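July 9, 2018

Home late, feet killing me, but I want to get this down before it all goes fuzzy. Today was the open day at Skirkudus, the robot people out at Valtport, and I've been looking forward to it since January when Tharun first put our names down.

Took the 179 bus from Rurwood and of course got off a stop too soon, so I had to leg it past the allotments in full sun. Arrived pink. They gave me a sticker with my name spelt wrong and a glass of squash, and I was happy.

Savvas Lambrakis did the welcome. He's softly spoken and half of it got lost under people shuffling chairs, but I did catch that the arm they were most proud of had done 2628 practice pick-ups since they started keeping a tally. I wrote that on my hand! He also said the hard part is squashy things. A block is a block, but something soft changes shape as the fingers close, and then the robot's idea of where it is goes out of the window. I'd never thought of that, and I've been picking up squashy things all my life.

We were split into groups of eight and mine went to the hand demonstration first, which was the bit I'd come for. It's a big thing close up, bigger than mine by a long way, and I liked it straight away. They work it on toys, the sort my nephew has all over the carpet – stacking rings, blocks, one of those spiky balls. A lady from Bhatia kept asking about price and got very polite non-answers.

Then we were allowed to have a go with the practice glove. I was hopeless. You move your own fingers and the hand copies you, only there's a tiny delay, so I kept squeezing harder when I should have waited. Tharun Kurian got it on his second try and has been unbearable ever since. He says it's all the piano. I say it's luck.

Sandwiches were egg or egg. Talked to a retired fitter who thought the whole lot should be doing washing up by now, and I can't say I disagree.

They're doing another one in the winter and I've already asked for two places. Must ring Mum tomorrow about the curtains. Also buy plasters – these shoes are going in the bin.

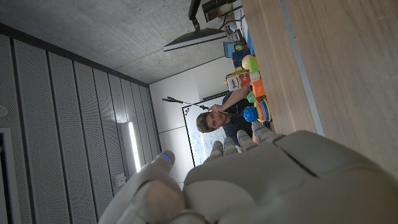

Why are soft things harder for a robot hand to pick up than blocks?

They change shape as the fingers close on them, so the robot loses track of exactly where the thing is. A block keeps its shape while it's being gripped.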